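Open day at the Wunari packing works, Lulton

June 22, 2023

Wunari opens its Lulton site to visitors twice a year, in April and again in summer. I went to the summer one. The invitation promised a walk through goods-in, cable preparation, packing and despatch, with time at the end for questions. We were divided into two groups at reception, given ear plugs and a visitor badge, and told to stay inside the yellow lines.

My interest was narrow. I buy leads and small accessories for a repair business, and a fair share of what reaches us is badly packed: kinked cable, boxes far too large, staples where there should be a tuck flap. I wanted to see how a site that packs other firms' accessories goes about it. The notes below follow the order of the tour.

Getting there

The works is on the far side of the Lulton ring road, behind the builders' merchant. The bus stops at the estate entrance and there is a footpath from there to the gate. Visitor parking is on the left after the weighbridge and was full by the time the second group arrived. Reception has coat hooks and a water cooler but no lockers, so large bags have to be left in cars.

Goods-in

Cable arrives in two forms. Finished leads come in bulk cartons, already fitted with their ends. Plain cable comes on drums and is cut and terminated on site. The drums are stored on their sides in a steel rack, with the free end taped down and a card tied through the flange. The card gives the customer, the length and the date of arrival. One drum had been opened for us, and its card read 356 metres remaining, altered by hand from 486.

Cartons of finished leads are checked by sample. The inspector opens the carton, takes leads from the top, middle and bottom layers, and runs each through the hand from one end to the other. Flats, nicks and tight bends can be felt more quickly than they can be seen. Rejected leads go into a red bin and the carton is set aside until someone has decided whether to check the rest.

The flat-packed boxes are kept in the same hall, on pallets, strapped and wrapped. They are stored away from the roller door. Damp board loses its stiffness and the tabs tear when the box is made up. The supplier is Qian, and the outer wrap of each bale carries a quantity of 1,000. Bales are opened one at a time and the cut straps go straight into a cage by the door.

Cable preparation

The second hall holds the cutting bench and the coiling stations. I spent longer here than the guide had planned for.

Coiling is done to a drawing. For each product the drawing gives the inside diameter of the loop, the number of turns, where the tie goes and how much tail is left free at each end. The figure that matters most is the minimum bend radius, and the drawing quotes it as a multiple of the outside diameter of the cable. Operators do not measure it. They wind round a peg or a former of the right size and the radius looks after itself.

Two methods were shown. In the first, every turn goes the same way round the former. It is fast and makes a neat coil, but each turn puts a twist in the cable, and a long lead coiled like this will spring into a corkscrew when the customer pulls it out. In the second, alternate turns are laid over and under so that the twists cancel. It takes longer to learn. The works uses the first for short leads and the second for anything the customer is likely to unwind and rewind often.

Ties were discussed at some length. Wire twist ties are cheap and quick but can mark a soft jacket if overtightened. Paper bands leave no mark and slip off thin bundles. Hook-and-loop straps are the best of the three and are fitted only where the customer pays for them. I asked about rubber bands and was told they are not used, as they perish and stick to the jacket in storage.

Coiled leads go into grey trays, one layer deep, with a sheet of paper between trays. Stacking two layers in a tray pushes the lower coils out of shape.

Box making

Most small orders go into a shallow one-piece corrugated box with a tuck lid. It is delivered flat and made up by hand. The sides are folded up first, then the ends are rolled over the side tabs and pressed into their slots. No tape or glue is needed for the body. The lid is part of the same blank and folds back on its crease, and the tabs on either side of it slide down inside the walls when it is closed.

Several points from the demonstration are worth recording:

Crease every fold fully before assembling. A half-made crease springs back and the end panel lifts out of its slots.

Make up boxes in small batches. A tall stack of open boxes crushes the front wall of the bottom one.

Check the corners. They take most of the wear, and a ragged corner is acceptable on an inner box but is refused on one that will carry an address label.

Keep the crease of the lid square to the back wall. If the fold wanders, one tab catches and the other hangs outside.

I made up two boxes at the visitors' table. The first took me well over a minute and had one end panel proud of the wall. The second was better.

Packing hall

The packing hall is the largest of the three. Benches run down both sides with a conveyor between them, and finished boxes travel along it to the label printer. Each bench has a shelf for flat blanks, a place for the tray of coils and a clear area in the middle where the open box sits. Work instructions are clipped at eye level and have a drawing of the filled box seen from above.

The sequence for a single lead is short. The lid is folded right back so that it stays out of the way. The coil is picked up at the point where the turns are gathered, lowered flat, and let go once it is on the floor of the box. The ends are then tucked inside the coil so that neither lies against the wall. A coil held at one point fans out above or below the grip, and the loops have to be brought together again before the lid will close. Leads with stiff jackets are worst for this and are given a wider box.

Position matters less than I had supposed. A coil may lie to one side so long as it is flat and nothing stands higher than the wall. Where the lead shares a box with a power supply or a charger, a folded card divider from Etard keeps the two apart. A lead on its own has no divider and no filler.

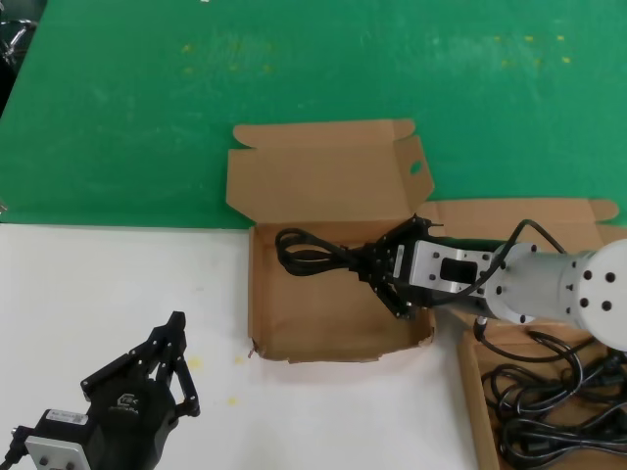
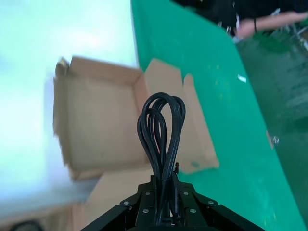 Black cable in loops, with the tuck-lid box open on the green surface.

Labelling and despatch

Closed boxes pass under a printer that applies the product label to the lid. A second label, with the batch number, goes on the end panel so that it can be read when the boxes are stacked. The two are compared by a scanner, and a mismatch stops the conveyor. This happened once while we were standing there, owing to a creased label, and it took a short time to clear.

Inner boxes are packed on edge in outer cartons. Standing them on edge puts the load on the walls and not on the lids. Void space at the end of a row is filled with crumpled paper, and the carton is closed with a single strip of paper tape, top and bottom. Each carton is weighed and the result compared with the expected figure. An empty inner box would show up here, though the guide said that a missing tie would not.

Pallets are stacked in columns, corners aligned, with a sheet of board under the bottom layer. Interlocked stacking is steadier but weaker, and for light goods of this sort the works prefers columns and an extra turn of wrap.

Questions at the end

The question session was held in the canteen, with tea. The following were of use to me.

Minimum order for a made-to-drawing coil: it depends on whether a former of the right size already exists. If it does, there is no minimum beyond one full tray.

Returns: leads sent back with a kink are straightened only for inspection and are never repacked as new.

Paper bands in place of twist ties: available on request at no change in price for the thinner cables.

Sample boxes: flat blanks can be taken away from the table by the canteen door. I took three of the shallow size and one of the next size up.

Practical notes for anyone going next time

Wear flat, closed shoes. Sandals are turned away at the gate.

The halls are not heated or cooled and the packing hall was warm by the afternoon.

Photography is allowed at the benches but not in the goods-in hall, where customers' names are visible on the cards.

Ask for the first group if coiling is of interest. The second group was moved through cable preparation more quickly to be in time for the canteen.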